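Okness Community Boards > Games > Stelldale > Rules and Feedback

Topic: Proposed change to the ranked matchmaking rules

Netbridge_Mod
Posted in November, 9:10 AM

Members are advised that Netbridge has published a proposed revision to ranked play in Stelldale. The text is available in the game's news panel and will remain open for comment until the end of the month.

Under the present rules, a player who leaves a ranked match loses rating points and may queue again at once. Under the proposal, a player who leaves will be unable to enter ranked play for 90 minutes. Players rated above 3,000 will also be limited to parties of 2.
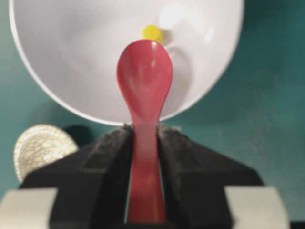 The proposal does not affect casual play, the story campaign or private lobbies. Comments in this thread will be collected and forwarded. Members are asked to remain on topic and to refrain from naming other players.

harrowgate
Posted 9:52 AM

I wish to record my support for the leaver penalty. A match of Stelldale depends on every role being filled, and the loss of one healer in the opening phase generally decides the result. The present point deduction has little effect on players who use secondary accounts.

I have no view on the party limit.

Ha_Lanternkeeper
Posted 10:31 AM

On behalf of the Ha guild, I must object to the second part of the proposal. Our members have played ranked matches as a full party since the river maps were added. A limit of 2 would end that practice for most of our senior players — and they are the ones who train the newcomers.

We would accept a separate queue for full parties, even with longer waiting times.

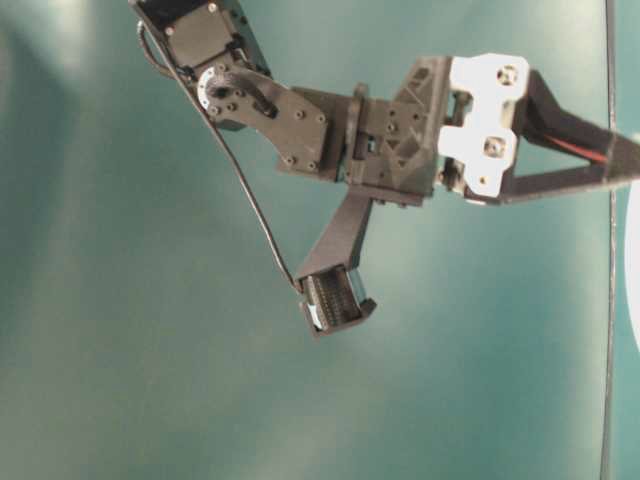

pell_and_ink
Posted 11:15 AM

With respect to the previous poster, full parties at that rating are the reason the limit has been proposed. Solo players are matched against groups who share voice chat and have practiced their openings together. I have stopped playing ranked in the evening for this reason.

A separate queue has been requested before. The answer given at the time was that too few full parties are online outside peak hours, and I see no evidence that this has changed.

Ha_Lanternkeeper
Posted 11:40 AM

The population figures have never been published, so neither of us is in a position to say. I would ask that they be released before the comment period closes.

harrowgate
Posted 12:04 PM

I second that request. I would also ask whether a lost connection will be treated as leaving. The draft uses the word "departure" without defining it.

Netbridge_Mod
Posted 2:20 PM

The following points have been noted from the discussion and will be forwarded.

1. The term "departure" requires a definition, including the treatment of lost connections and game crashes.

2. Members request the number of full parties in the ranked queue, by time of day.

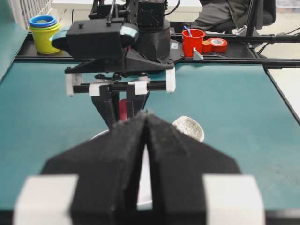
3. The Ha guild requests a separate queue for full parties as an alternative to the limit.

Members who wish to add a point should do so in a new reply. Edits to earlier posts will not be collected.

pell_and_ink
Posted 3:06 PM

Please add that I oppose item 3 unless the separate queue is made mandatory for full parties at every rating. An optional queue would leave the matter where it stands.

Netbridge_Mod
Posted 3:15 PM

Added as item 4.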